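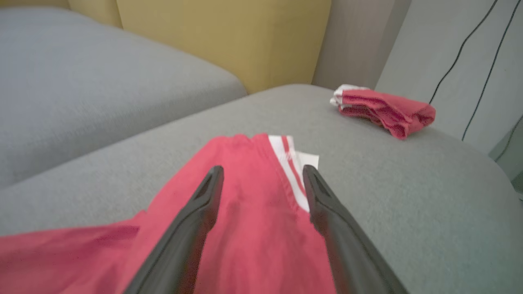

Red dye bled onto white stripe, any way to save it?

Posted by Apinya Saengthong
May 29, 2019

Ok so I run the kit for a small running club and we got new red track pants with a white stripe down the leg. Washed the first batch warm, which I know, I know. Stripes came out pink. Not hot pink but you can tell from across the room. Only 4 pairs so far, the rest are still in the bag from Juhl and I'm scared to touch them.

Already tried – second wash cold with regular detergent, no change. Soaked one pair overnight in vinegar, now it's pink and smells like a salad. Label says 100% polyester, no bleach, tumble low. They have NOT been in the dryer.

Is there a way to get the pink out of the white without wrecking the red? We have a meet at Plondance coming up and I'd rather not reorder, it's 536 for the set and the club won't love that.

Thanakorn Nuchit
Good that you skipped the dryer, heat is what sets it. Keep them out.

What I'd do: oxygen bleach, the powder kind, NOT chlorine. Check the label first, some say no bleach at all and some only mean chlorine. Yours just says no bleach so test a hidden bit, inside the waistband or the hem. Mix it in a bucket per the tub, cool to lukewarm water, let the powder disolve all the way before anything goes in. Soak the whole garment, push it under so no air pockets. Check every hour or so. Mine took most of a day. Rinse a lot, then wash cold by themselves.

Whole garment matters. If you dab only the stripe you get a wavy edge where the wet part stopped. Did that to a Rirnport jersey once, looked worse than the pink.

If the water turns red, dump it and start over with fresh. Otherwise you're just soaking white in dye again. Don't leave them sitting in a pile wet either – hang them straight away, stripe not touching the red.

For the ones still in the bag, cold wash, inside out, one color catcher sheet per load, maybe two the first time. Take them out the minute it stops.

skultidov_mom
just buy black ones lol. we did in September and never looked back

trackdad400
Agree with the soak. One thing, polyester doesnt usually bleed much so could be the stripe is a different fabric or the red is extra dye that never got rinsed at the factory. I'd email the seller with a photo, ours replaced a whole box once no arguing. Keep one pink pair unwashed as proof. And stop with the vinegar, doesn't do anything for this.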